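Coffee with Lanying Hao, who fits out benches at Claltham

I'd been told to bring a jumper, and I'm glad I listened, because the workroom at Claltham is kept cool all year. Lanying Hao met me at the door with two mugs and started talking before I'd found my notebook.

"Everyone asks about the clever gear," she said. "I want to talk about tables!"

She's fitted out 12 benches since she joined, and she has opinions on every one (the wobbly one from Zurndale got five minutes on its own). White tops are her favourite. "You drop a black screw on a white table, you find it. Drop it on a dark one and you're on your knees until lunch."

The walls are her doing as well — a plain grey-green she picked over the stark white the builders wanted. Her colleague Noman Sandhu held out for blue. "He's come round," she said. "Mostly."
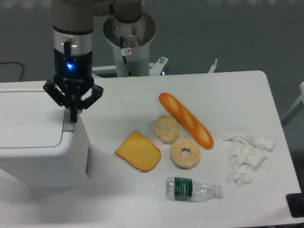

On cables, and where they go

I asked what bugs her most and she didn't even pause. "Cables. I'll let one hang if it hangs straight and it's out of the way. What I can't stand is a loop at elbow height."

She spent $295 on clips and sleeves in August and reckons it was the best money of the year, though Noman would've liked a new kettle. I tried to get her onto the budget for the rest of the room, but she'd already wandered off to show me her drawer of spare bolts, sorted by length and labelled in her own handwriting. She let me keep one.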